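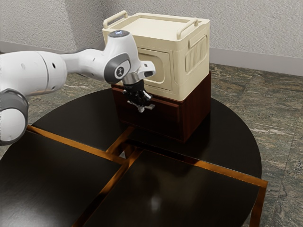
Notebook, February – oral history project, mill district

Finished the first pass on the Koppel interview this morning. The tape runs 90 minutes and the last part is mostly family names, which Rasa has offered to spell out for us. Her grandparents came over to work at the Cruickshank mill and rented two rooms on the river side, where most of the Estonian and Latvian families started out. They moved uphill when the night shift ended.

Checked her account against the city directory. The street matches. The house number doesn't, but the whole block was renumbered after the bridge was widened, so I have put both numbers on the card.
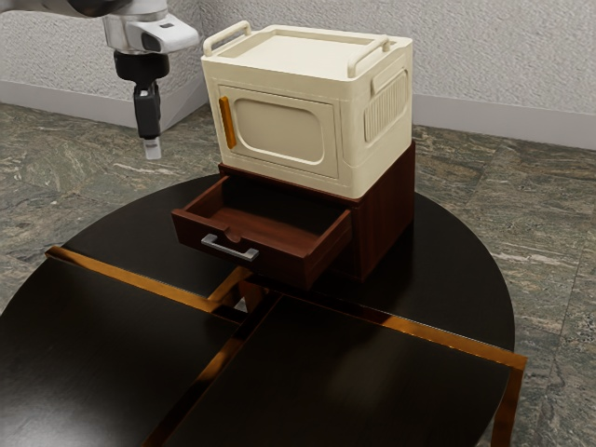

The bigger problem is the boarding houses. Reet Lapiņa went through the mill payroll and pulled 792 names, and 60 of them give the same address. It was a three-story frame house. Either men slept there in shifts or the mill clerk used it as a mailing address for anyone without a fixed place. Reet thinks the second. I lean toward the first, going by what Rasa said about her uncle and "the warm bed," but one remark on one tape is thin.

To check: fire insurance maps for the block, and the tax rolls if the county will let us see them.

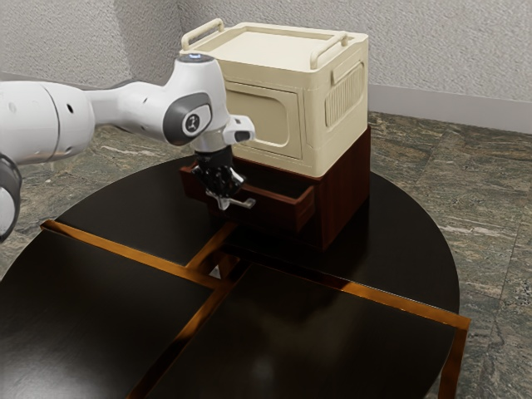 Naledi asked why the families stayed out of the weaving room. On the tapes people say they were never offered it. The payroll has them in the dye house and the yard only, for as long as the books run. Weavers were paid by the piece and brought in their own relatives. I would like one source from the weavers' side before we write that up.

2:30 – call with Sanne De Bruijn about the church registers. She has the baptisms indexed but not the marriages. Witnesses are listed in the marriage book, so that is the one I want. She will send scans in batches.
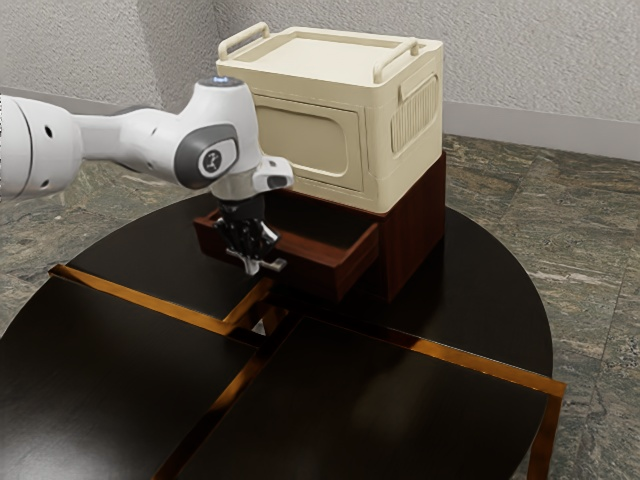 Spelling rule, agreed with Helju: keep the name as written in each source, put the family's own spelling in the heading, and don't correct the clerks. Old cards still need changing. I did A through F before lunch.

Left for next time: box 3, union hall minutes, pages stuck together at the back. Don't force them. Ask Helju first.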